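Section 4. Preparing the sorting table

Applies to the Tetalik cube set, all tray colors
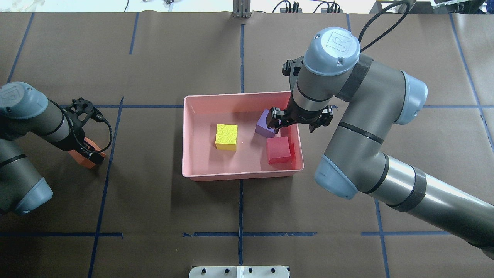 Fig. 4. Table covered with kraft paper and divided with blue tape. Yellow, purple and red foam cubes in the pink tray.

Please read the whole section one time before you start cutting the paper. The preparation is not difficult, but some steps are hard to repair afterwards, especially steps 5 to 9, where the tape is already on the paper. One person can do it alone. With two persons it goes faster, and the paper stays more flat.

4.1 What you need

Kraft paper, brown, from a roll
Masking tape, dark blue
Foam cubes from the set
One shallow tray
Ruler or straight board
Pencil, soft
Scissors
Dry cloth

The paper, the tape and the ruler are not included in the set. The cubes can be ordered again from Clurivano under the part number 352, and the tray under the part number 927. When you order the tray, please write also the color that you want.

Note: Do not use packing tape in place of masking tape. Packing tape shines under the lamp and takes the top layer of the paper with it when it is removed.

4.2 Covering the table

1. Take everything from the table and clean the top with the dry cloth. Crumbs and small pieces of old tape make bumps under the paper.

2. Let the paper lie on the table, with the inner side of the roll down. The paper wants to curl, and in this direction the corners go down to the table and not up.

3. Cut the paper so that it hangs a little over each side of the table. If the roll is too narrow, use two pieces and let the second piece cover the border of the first one by the width of a hand.

4. Fold the paper under the table top and fix it from below with tape. Begin in the middle of a long side, then do the opposite side, then the short sides. Pull the paper with the flat hand.

Caution: Do not pull at the corners. Kraft paper tears there first, and the tear goes quickly to the middle.

If you see a wave in the paper after step 4, open only the nearest short side, smooth the wave out to this side and close it again.

4.3 Making the grid

5. Mark the distances with small pencil points on two opposite sides of the table. The fields must be large enough for the work that you plan. For the exercises in Section 5 the fields do not need to have the exact same size, but the lines should be straight.

6. Put the first strip of tape from point to point across the table. Hold the roll in one hand and keep the tape a little in the air until you reach the other side. Then lower it and press it with the thumb, from the middle to the outside.

7. Put all other strips of the same direction. After this, turn the ruler and do the strips of the second direction.

8. Check each crossing. The tape is double there and can stand up a little. Press it with the back of a spoon.

9. Erase the pencil points that you can still see.

Note: A strip that is crooked can be lifted again in the first minutes. Pull it slowly and very flat, back over itself. After one night it will take paper fibers with it, and then it is better to leave it or to change the complete paper.

4.4 The tray and the cubes

10. Put the tray in the center of the table, right side up. It must lie flat on the paper. If it rocks, look for a lifted piece of tape under the bottom.

11. Wipe the inside of the tray. Foam dust stays on it easily, more in dry weather.

12. Place the cubes in the tray, not in a row and not in a stack. They may stand straight, tilted or against the wall of the tray. For the first exercise, three cubes of different colors are enough. A good choice is yellow, purple and red, which are easy to tell apart on the pink.

13. Before you start, press each cube lightly between two fingers and let go. It should come back to its shape. Cubes that stay pressed belong in the spare bag.

Caution: The cubes are foam and can be bitten through. Keep the set away from small children and from dogs.

Caution: Do not wash the cubes with hot water. Use cold water and one drop of soap, press them in a towel and let them dry until the next day. A cube that is wet inside is heavier and leaves a dark spot on the paper.

4.5 Light

Put the lamp to the side of the table, a little higher than your head when you sit. If it stands directly over the tray, the bottom can give a reflection and the colors look pale. In the afternoon it can be necessary to close the curtain.

4.6 When to change the paper and the tape

Change the paper when it is torn, when it has grease on it or when the tape lines come up at more than one crossing. With daily use this is normally after some weeks. In our own workshop in Poirier we change it every second Wednesday, also if it still looks good.

To remove the old cover, cut the tape under the table and roll paper and tape together from one short side to the other. So the loose fibers stay inside the roll. Do not try to save the tape.

4.7 Small problems

The tape does not stick. The paper is dusty or the room is too cold. Wipe the paper with the dry cloth and try with a fresh piece from the roll.

The tray slides. Put a small ring of tape, sticky side out, under each corner of the tray. Take the rings away in the evening.

The cubes stick lightly to each other. This can happen with new cubes. Separate them and leave them one day in the open air.

The color of a cube comes off on the fingers. Please stop using this cube and write to us with the number from the bag label. Bags with the number 2487 are exchanged without cost.

Questions about this section: Inês Salgado, Clurivano customer desk. Corrections to the English text are welcome and go to Sheldon Penner.

Continue with Section 5, First exercises with three cubes.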